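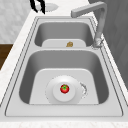 台所の流しで使う水は、洗い方を変えるとどのくらい違ってくるのでしょうか。

洗う人の癖によってかなり違います。私たちの調べた範囲では、同じくらいの量の食器を洗っていても、水を出したままにする家と、ためてから洗う家とのあいだには、一週間で200リットルの差がつく組み合わせがありました。家族の人数や食器の数よりも、すすぎのときに蛇口をどれくらい開けているかのほうが効いているようです。

環境と暮らし 課題研究報告書
台所の水と、洗いものの習慣について
ウィルホルム・トロンソープ地区での聞き取りと記録から

はじめに

この研究を始めたのは、正直に書きますと、テーマがなかなか決まらず、締め切りの前の晩に班の三人で夕ごはんを食べていたときのことでした。食べ終わって、さて誰が洗うかという話になり、班員のガウラヴ・ヴァシシュトさんが引き受けてくれたのですが、彼の洗い方が私の家のやり方とまるで違っていたのです。彼は先に全部の食器に洗剤をつけてしまい、そのあいだ蛇口はずっと閉めたままで、最後にまとめてすすぎます。私の家では、一枚洗っては流し、一枚洗っては流し、というのが当たり前で、母も祖母もそうでした。どちらが水をたくさん使うのだろう、と言い合っているうちに食後のお茶がすっかり冷めてしまい、もうこれを調べればいいのではないか、ということになりました。

指導してくださったドロシー・ストックデール先生に翌朝お話しすると、「台所のことは、みんな自分の家が普通だと思っているから面白いですよ」と言ってくださいました。この一言は調査のあいだじゅう、何度も思い出すことになりました。

調べたこと

私たちが知りたかったのは、大きく分けて二つです。ひとつは、家庭の洗いものに実際どのくらいの水が使われているのか。もうひとつは、その洗い方をどこで、誰から覚えたのか、ということです。二つ目は途中で加えた問いで、最初の計画書には入っていませんでした。聞き取りに行くと、水の量よりもそちらの話のほうがずっと長くなってしまう方が多く、せっかく話してくださったことを書かずに終わるのが惜しくなったのです。

調査の進め方

記録をお願いしたのは、トロンソープ地区の80世帯です。集合住宅も一戸建ても含まれていますが、私たちの足で回れる範囲に限ったので、地区全体の縮図とまではとても言えません。坂の上のほうの家が少なくなってしまったのは、単純に、自転車で上がるのがつらかったからで、ここは反省しています。

それぞれのお宅には二週間のあいだ、洗いものをするたびに記録用紙に一行書いていただきました。書いていただいたのは、洗った時刻、洗い方（流し洗い、ため洗い、その両方）、蛇口を開けていたおおよその時間、それから何か気づいたことがあればその欄です。集まった記録は3,000件を超える数になり、入力は班の三人で手分けしました。気づいたことの欄は空白が多いだろうと思っていたのに、「今日は孫が来たので鍋が多い」「魚を焼いたので念入りに」など、小さな字でびっしり書いてくださる方もいて、入力しながらつい読みふけってしまい、作業はずいぶん遅れました。

水量は、容量5リットルの目盛りつきのバケツを使って割り出しました。各家庭で、いつも洗いもののときに開けるくらいに蛇口をひねっていただき、バケツがいっぱいになるまでの時間を計ります。それに記録用紙の時間を掛けると、おおまかな使用量が出るという、たいへん素朴なやり方です。ため洗いの場合は、ためた水の量を同じバケツで別に量りました。専用の流量計を借りる案もあったのですが、台所に機械を取りつけるとなると遠慮される方もいらっしゃるだろうと考え、見送りました。バケツのほうは、ブラナリという地元の金物屋さんで買ったものです。計測に使った水は捨てずに、鉢植えやお庭に回していただきました。

計測を始める前に、共同宿舎ゴエルの台所で練習をしました。宿舎の台所はいくつもの部屋で共用しているので、土曜日の朝のまだ誰も起きてこない時間を選びました。この練習のときに、バケツを流しに置くと蛇口の下に入らないことがある、という初歩的な問題に気づき、短いホースを持っていくことにしました。本番では、このホースに何度も助けられました。

結果

まず、洗い方の内訳です。ほとんどのお宅では、二週間のあいだに流し洗いとため洗いの両方が出てきました。朝はコップや小皿だけなのでさっと流し、夜はまとめて桶に浸けておく、というような使い分けです。自分はため洗いだと答えてくださった方の記録を見ると、実は流し洗いの日のほうが多かった、ということもありました。その方に記録をお見せしたところ、ご本人がいちばん驚いておられました。

水の量については、冒頭に書いたとおり、家によって大きな開きがありました。使用量の多いお宅に共通していたのは、洗剤をつけてこすっているあいだも蛇口が開いていることです。水の勢いそのものは、それほど強くないお宅もあります。細く出していても長く出していれば量は増えていくので、「うちは細く出しているから大丈夫」とおっしゃっていたお宅が、計算してみると多いほうに入る例もありました。

反対に、使用量の少ないお宅にもいろいろな型がありました。桶を使うお宅、流しに栓をして水をためるお宅、汚れを古布や紙でぬぐってから洗うお宅。この三つ目のやり方は、計画の段階では頭に入れていませんでした。カレーの皿などは先にぬぐうとすすぎがとても早く済むのだそうで、私も家で試してみましたが、たしかに気持ちよく落ちます。それ以来、我が家では古いTシャツを小さく切ったものが流しの横に置かれるようになりました。

時間帯による違いも少しだけ見えました。夜遅い時間の洗いものは、同じお宅でも水の量が少なくなる傾向があります。疲れていて早く終わらせたいのか、音が気になるのか、理由はいくつも考えられますが、記録用紙だけからは決められません。集合住宅の方からは、隣に響くので夜は蛇口を絞る、というお話を何度か伺いました。

洗い方をどこで覚えたか

聞き取りでは、いちばん多かった答えはやはり「親がそうしていたから」でした。ただ、よく伺ってみると、途中で一度変わったという方がけっこうおられます。きっかけとして挙がったのは、引っ越し、結婚、飲食店でのアルバイト、それから断水の経験です。

長く話してくださった年配の女性は、若いころに住んでいた家では水を外の井戸から運んでいたそうで、今でも洗い桶の水を捨てる前に、ほかに使い道がないか一瞬考えてしまうとおっしゃっていました。そのあとで、でも娘は全然そうではないのよ、と笑っておられたのが印象に残っています。

飲食店で働いたことのある方のお話は、また違っていました。店では先に汚れを落とす場所、洗う場所、すすぐ場所が決まっていて、その順番が体に入っているので、家でも流しを二つに分けて使うのだそうです。流しがひとつしかない家に越してからは、大きなボウルを代わりに置いていると聞きました。班員のガウラヴさんの洗い方も、もとをたどると、高校生のときに手伝っていたおじさんの食堂で教わったものだったとわかり、三人でなるほどとうなずきました。

住まいの設備の影響も小さくないようです。流しが浅いと水がはねるので自然と絞る、深いと気にならず開けてしまう、というお話がありました。お湯が出るまでに時間のかかる家では、待っているあいだの水がそのまま流れていきます。この待ち水は私たちの記録用紙では洗いものの時間に含めていただいたので、数字の中に混ざっています。分けて書く欄を作っておけばよかったと、入力を始めてから気づきました。

考察

集まった記録を眺めていて感じるのは、洗いものの水を減らそうとするとき、「節水しましょう」と呼びかけるだけではあまり届かないのではないか、ということです。記録をお願いした方の多くは、ふだんから水を大切にしているつもりでいらっしゃいました。私もそうでした。ところが自分の蛇口からどれだけ出ているかを目で見たことのある人はとても少なく、バケツがいっぱいになる速さに、どのお宅でも必ず声が上がりました。ある小学生の男の子などは、もう一回やってと何度もせがんで、お母さんに叱られていたほどです。

調査が終わってから、使用量の多かったお宅のいくつかに、その後どうされていますかと伺ってみました。こするあいだは閉めるようになった、という方もいれば、三日くらいで元に戻ってしまった、という方もいます。戻った方のお話では、手が泡だらけのときに蛇口を触るのがいやなのだそうで、これは私にもよくわかります。レバー式の蛇口なら手の甲で閉められますが、ひねる形の蛇口ではそうもいきません。習慣のことを調べていたはずなのに、最後は蛇口の形の話に行き着いてしまい、班の話し合いもしばらくその話題で脱線しました。

ストックデール先生からは、記録をつけること自体が洗い方を変えてしまった可能性についてもご指摘をいただきました。見られていると思えば、誰でも少していねいになります。実際、二週間の前半と後半を比べると、後半のほうがわずかに使用量が増えているお宅が目立ちました。慣れてきて普段の洗い方に戻ったのだとすれば、後半の数字のほうが本当の暮らしに近いのかもしれません。

できなかったこと

食器洗い機を使っているお宅は、今回は対象から外しました。お湯と水を分けて計ることもしていません。また、調査の時期が三月に偏ったため、夏の洗いものについては何もわからないままです。暑い時期は麺をゆでたり冷やしたりで水の使い方がずいぶん変わるはずで、聞き取りのときにも、夏にもう一度いらっしゃいと言ってくださったお宅がありました。来年の班がもし続けてくれるなら、記録用紙の原本と集計表は研究室の棚のいちばん下の段に入れてありますので、自由に使ってください。ホースも一緒に入れておきます。

謝辞

二週間ものあいだ、毎日欠かさず用紙に書きこんでくださったトロンソープ地区の皆さまに、心からお礼を申し上げます。お茶やお菓子までごちそうになり、帰りの自転車のかごがおみやげのみかんでいっぱいになった日もありました。練習のために朝の台所を使わせてくださったゴエルの皆さん、桶の種類について親切に教えてくださったブラナリのご店主、そして何度も書き直しにつきあってくださったドロシー・ストックデール先生に、班を代表して感謝いたします。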